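Progress report to the Vainio Fund, 23 November 2018

Sudell Community Pantry, Wuvthorpe branch

Since July we have given out 664 food parcels to 441 households. The demand is higher than we planned in our application, and the second fridge is already full most weeks. The new shelves from your grant are installed and the labelling is finished. 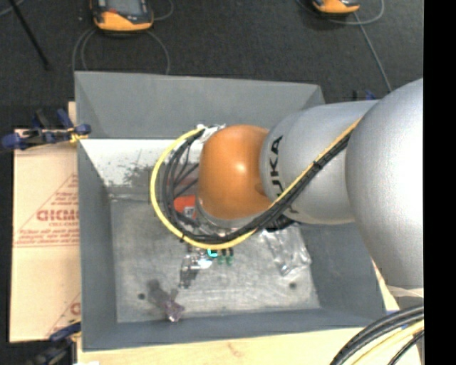

Arm and grey bin, with the yellow cable alongside.

Two things are behind schedule. The cooking program at Skullbridge centre has run only 3 sessions, as the kitchen was closed for repairs — we ask to move the remaining money to next year. The translated flyers are still with the printer.

Vilja Pitkänen, coordinator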